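Crime and Courts Reporter – Zustmont Evening Post 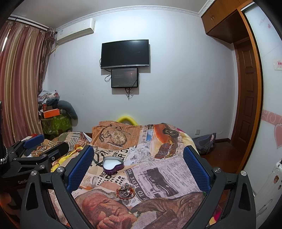
Patchwork bed cover printed in the style of newspaper pages

The Zustmont Evening Post seeks a reporter to cover police, inquests and the criminal courts. The post is full time and based at the Engelhardt Street office, with regular travel to Drurkell Crown Court.

Duties
Attend hearings and police briefings. File copy of 400 to 700 words on the day of the hearing. Check names, ages, addresses and charges against the court list before filing. Keep the case diary up to date – adjourned matters included.

Requirements
A recognised reporting qualification with media law. Shorthand at 100 words per minute. At least three years on a news desk. A full driving licence.

The rota includes one late shift a week. Expenses are paid monthly in arrears.

How to apply
Send a CV and three published court reports, none older than January last year, to Karim Radwan, news editor. Questions about the rota go to Younes Slaoui on the news desk. Applications without cuttings will not be read.

Posted 2019-02-16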